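Olasbridge Children's Museum
Learning Pages: How Things Hang
Published Sep 8, 2023

Why does a coat stay on its hook?

Every object on Earth is pulled toward the ground by a force called gravity. Gravity pulls on a coat in a closet just as it pulls on a ball in the air. The ball falls. The coat does not, because the hook pushes up on it exactly as hard as gravity pulls down. Scientists say that the two forces are balanced.

A hook is a very old idea. Long before there were closets, people hung food and tools from the stubs of cut branches. The bend is the important part - it gives the load a low place to rest, so that it does not slide off the end.

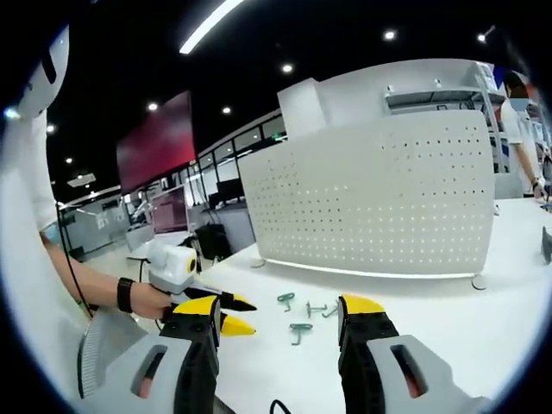
Small hooks for a pegboard, lying on a white tabletop.

What is a pegboard?

A pegboard is a flat panel with rows of small holes. A hook made for a pegboard has a part that fits into the holes and a part that sticks out to carry something. When a load hangs from the hook, it pulls the front of the hook down. The back of the hook presses against the board, and this keeps the hook from tipping out. 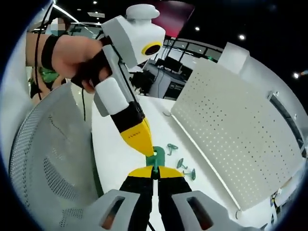

The distance between the load and the board also matters. A bag hung close to the board is easy for the hook to hold. The same bag hung far out on a long hook tries much harder to turn it. You can feel this yourself. Hold a book against your chest, then hold it out with your arm straight. The book has not become heavier, but your arm has more work to do.

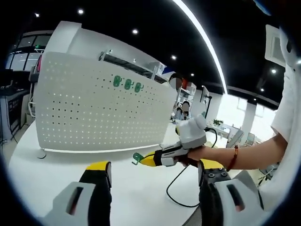
Three green hooks side by side near the upper middle of a pegboard.

Words to know

Gravity: the force that pulls things toward the ground.
Load: the weight that something carries.
Balanced: equal and pulling or pushing in opposite ways.
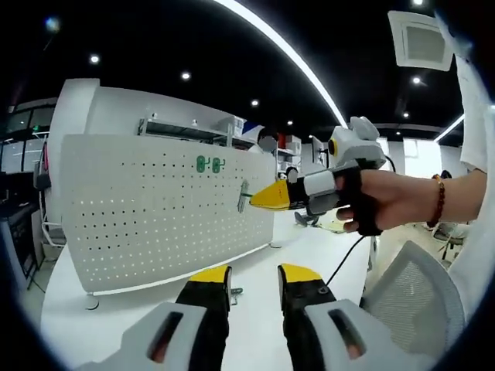

Try it at home

Ask an adult for a paper clip, a paper cup, some string and 21 coins of the same kind. Bend the paper clip into a hook and hang the cup from it with the string. Add the coins one at a time and watch the bend. If it begins to open, write down the number of coins in the cup. Then make a hook with a tighter bend and repeat the test.

Text by Aleksi Koivisto, Learning Department. Classes may borrow the printed version of this page at the front desk.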